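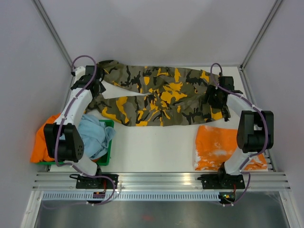 The Jostuter 721 Garment Label System is a permanent identification system for clothing and linens that are washed in shared facilities. It is supplied to boarding schools, residential care homes, summer camps and uniform stores by Wulthorpe Textile Supply. Ordinary laundry markers are adequate on plain, pale fabric, but they are difficult to read on printed cloth. Camouflage pants in olive green, black and mustard-yellow are a common case: the blotches change color every inch or two, and ink that shows on the yellow is lost on the black. A 721 label carries its own white ground, and the name remains legible whatever the color of the garment beneath it.

What the System Includes

Each 721 set contains the following items:

Benchtop heat press with a spring-loaded lower pad
Thermal label printer with power and data cables
One roll of white woven-edge label tape
One printer ribbon, black
Heat-resistant cover sheets, pack of ten
Printed operator guide and wall card

Label tape is available in narrow, standard and wide. The narrow size is intended for socks and undergarments. The standard size takes a full name with a room or house number and is the one most institutions order. The wide size adds a second line, which may be used for a department name or wash instruction. All three fit the same printer without adjustment.
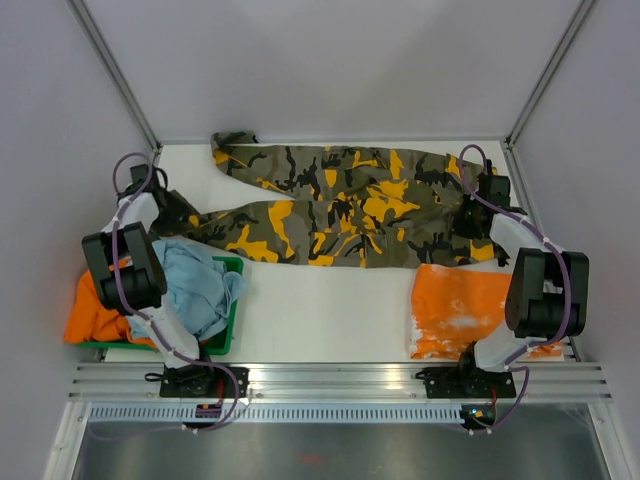
Institutions that currently use sewn name tapes may continue to do so alongside the 721. Many of our customers keep sewn tapes for blazers and heavy coats and use heat-applied labels for everything that is laundered weekly. The printer software will hold both sets of names in one list, and the list may be imported from a spreadsheet at the start of each term.

Recommended Label Positions

Consistent placement shortens sorting time. We advise each laundry to adopt one position for each type of garment and to display the wall card at the sorting table.

Pants and shorts: inside the waistband, center back
Shirts and sweaters: inside the neck, below the maker's label
Socks: on the sole, near the toe
Towels: one corner, parallel to the hem
Bed linens: the closed end of pillowcases, and one corner of sheets
Laundry bags: the outer face, near the drawstring

Garments should be smoothed flat before pressing. Labels should not be placed across a seam, over elastic that cannot be relaxed, or on a raised print. For knitted fabrics, lay the cloth on the pad without stretching it and allow it to cool before handling.

Applying a Label

Switch on the press and wait for the green indicator. Print the label and trim it at the marked line. Lay the garment on the lower pad, position the label with the printed side facing up, and place a cover sheet over it. Lower the handle until it locks. The press will sound a tone at the end of the cycle. Raise the handle, remove the garment and leave the cover sheet in place until the label has cooled.

If a corner lifts, repeat the cycle once. A label that lifts a second time should be removed with the solvent pen (sold separately) and replaced.

Wash Testing

The current tape was assessed at our Zangate service laundry under the direction of Qianru Tang, Technical Manager. A total of 2,682 labels were applied to mixed cotton, polyester and blended items and put through the laundry's regular wash and tumble-dry cycles from April to the end of the summer. At final inspection, 2,595 labels were fully attached and readable. Most of the failures were on water-repellent outerwear, and the 721 is not recommended for coated or waterproof fabrics. A copy of the test summary is available on request.

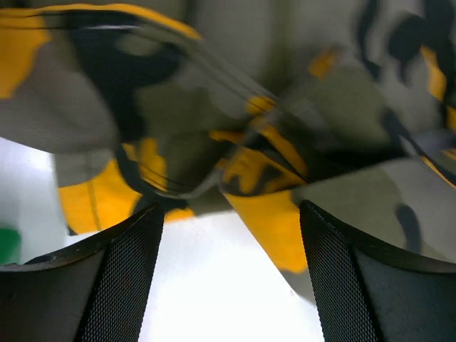 Care of Labeled Items

Labeled garments may be washed and tumble dried according to the maker's instructions. Do not iron directly over the label – use a cover sheet or a clean cotton cloth. Dry cleaning may shorten the life of the adhesive. Chlorine bleach will not damage the tape but may fade the printed name.

Power and Space Requirements

The press and printer each require a grounded outlet. Extension cords should not be used. Allow clear space behind the press for ventilation and at least one arm's length of table on either side for folded work. The press is heavy and should be lifted by two people.

Warranty and Service

The press and printer are covered for one year from delivery. Tape, ribbons and cover sheets are consumable items and are excluded. Service visits are arranged through Oona Nurmi in Customer Support. Please have the serial number ready – it is printed on the plate beneath the press handle.

Ordering

Orders are accepted by purchase order or account card. Schools and care providers may request a sample pack of printed labels before purchase. For quotations, contact Kirsty Kershaw, Institutional Sales, Wulthorpe Textile Supply. Replacement tape and ribbons are held in stock and are normally shipped the next working day.

Page last revised October 23, 2023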